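Plaruvmont Young Writers' Prize - Frequently asked questions

Reading time: 2 minutes
Print this page | E-mail this page

Who can enter?
Anyone aged 11 to 18 on the closing date. You can be at school, at college or taught at home.

What can I send?
One short story of up to 600 words, or one poem of up to 31 lines. The title is not counted. Please don't send both - if you do, we will read whichever arrives first.

Is there a theme?
Yes. This year it is "Handover". You can take it any way you like.

When is the deadline?
Entries must reach us by 5 pm on Thu 28 May. Postal entries that arrive later go back unread if you enclose a stamped envelope.

Does my teacher have to enter for me?
No. Schools may send a batch of entries with one cover form, but you can also enter on your own. Under-16s need a parent or guardian to sign the form.

Who reads the entries?
Last year we had 3,416. Each is read twice without the name attached, and a longlist of 80 goes to the judge, Emiliano Cervantes.

What do winners get?
Publication in the Dalisay anthology, which comes out in December, and two free copies. There is no cash prize.

Do I keep my copyright?
Yes. We ask only for permission to print the piece once and to put it on our website.

Can I use software to write my entry?
A spellchecker is fine. The writing itself must be your own.

Sign up to our newsletter for deadlines and results. You can unsubscribe at any time.
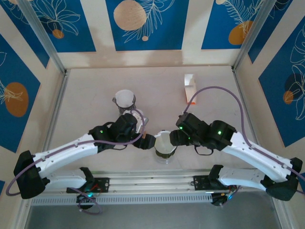 Two robot arms meet at a clear cup.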